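March, notebook entry, glaze tests for the Yorath order

Opened the kiln at 7 in the morning, when it was cool enough to touch the shelves with bare hands. This was the second firing with the new recipe from Furnura. I put in 12 test tiles, all from the same clay, and glazed them in the same afternoon.

Result: 4 tiles have small pinholes near the lower edge. The others are smooth. All of the bad ones were standing on the bottom shelf, left side, so I think the problem is in the heating and not in the glaze. On the first firing I blamed the glaze, and I am now less sure about that. Please do not throw away the old bucket yet.

Color on the smooth tiles is a little more gray than the Trikdale sample. I like it, but the customer asked for more green. Next time I will try the same base with a bit more copper, and keep everything else the same so we can compare.

Weighing: the dry batch was 172 grams before water. I wrote a different number on the lid by mistake, so please trust the notebook and not the lid. I sieved two times. The second sieving still left some grains in the mesh, so maybe a third time is needed.

The thermometer from Flelik shows a lower value than the cones tell me. The cone on the bottom shelf was bent more than the one on the top. I did not expect this. I have drawn the positions on the back page.

To do before next firing:
clean the bottom shelf and put new wash on it
move three tiles from the left side to the right
ask if we can borrow the second thermometer
soak one smooth tile in vinegar overnight and look for change of color

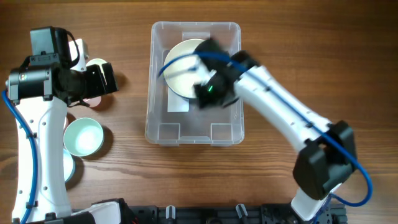 White plate with gray-teal rim, in the clear plastic bin.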